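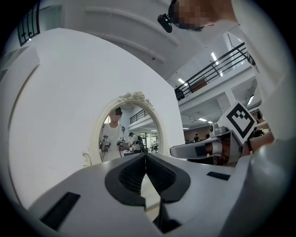

Hanging an oval mirror with a carved frame on a curved wall

Posted in: Walls, Fixtures and Finishes

I am responsible for the furnishing of a guest residence that is to reopen in July. The entrance room has a white wall that curves in a wide sweep, and the design calls for an ornate oval mirror on it. The frame is thick and white, with a carved crest of leaves and flowers at the top and scroll ornament lower down. The mirror weighs 21 pounds and has two D-rings on the back, set 9 inches apart. The wall is drywall over metal studs, finished smooth, and the mirror hangs on the inside of the curve.

My concern is the contact between a flat back and a curved surface. When the mirror is held in position, the left and right sides of the frame touch the wall while the middle stands away from it. I would like to know the following. Should the gap be filled or left open? Which fixing is suitable if neither ring falls on a stud? How should a carved frame of this kind be cleaned once it is in place? The supplier, Villico, provided a single picture hook and no written instructions.

Posted by Grímur Lauritsen

Unnur Brynjólfsdóttir

The gap should be left open. A mirror on a concave wall rests on its two outer edges, and this is a stable position provided that the pads are placed correctly. Filling the space behind the glass would trap moisture and would put pressure on the backing, which is the weakest part of the assembly.

The single hook should not be used. A heavy oval on one hook will turn slightly whenever a door closes nearby, and with a crest at the top even a small rotation is noticeable. Please use two fixings, one for each ring.

The recommended procedure is as follows.

Locate the studs before anything else. On curved partitions they are often set closer together than on straight ones, so one of the rings may fall on a stud after all. Mark each stud with painter's tape at the height of the rings.

Where there is no stud, use a toggle anchor rated for at least 44 pounds, and apply the same rating to both sides. Curved drywall is frequently built from two thin layers, so measure the total thickness before buying the anchors. Plastic expansion plugs are not suitable.

Measure the distance between the fixings as a straight line. A flexible tape laid against the wall follows the curve and gives a longer figure. The difference is small at 9 inches, but it increases on a tight curve.

Choose screws or hooks that project far enough to reach the rings. In your case the rings sit forward of the wall, and a standard hook may be too short. A screw with a wide head, left standing out by the required amount, is acceptable if it is driven into a stud or a metal anchor. If the distance exceeds half an inch, fit a painted wooden block to the wall first and attach the hook to the block.

Place felt pads at the points where the frame touches the wall. Do not place them on scrolls or other raised ornament, which may be a molded addition glued to the frame and can break away under load.

Two people should lift the mirror. Hold it by the main body of the frame and never by the crest.

For cleaning, use a dry, soft brush on the carving, working from the top down. Spray glass cleaner onto a cloth and not onto the mirror, because liquid that runs behind the edge will damage the silvering.

Patano

We used strong adhesive strips on a rounded wall in our lobby and it was fine. Quick and no holes.

Ntuli

Adhesive strips are not advisable in this situation. They require full, flat contact with the wall, and the original post states that the middle of the frame does not touch. Most are also rated well below the weight given.

I would add one point regarding height. The usual practice is to set the center of the glass near eye level, but a tall crest makes the whole piece appear higher than it is. In our building the mirror was lowered by two inches after the first fitting. A paper template of the full outline, crest included, taped to the wall for a day, would have saved us two holes and a repair to the paint.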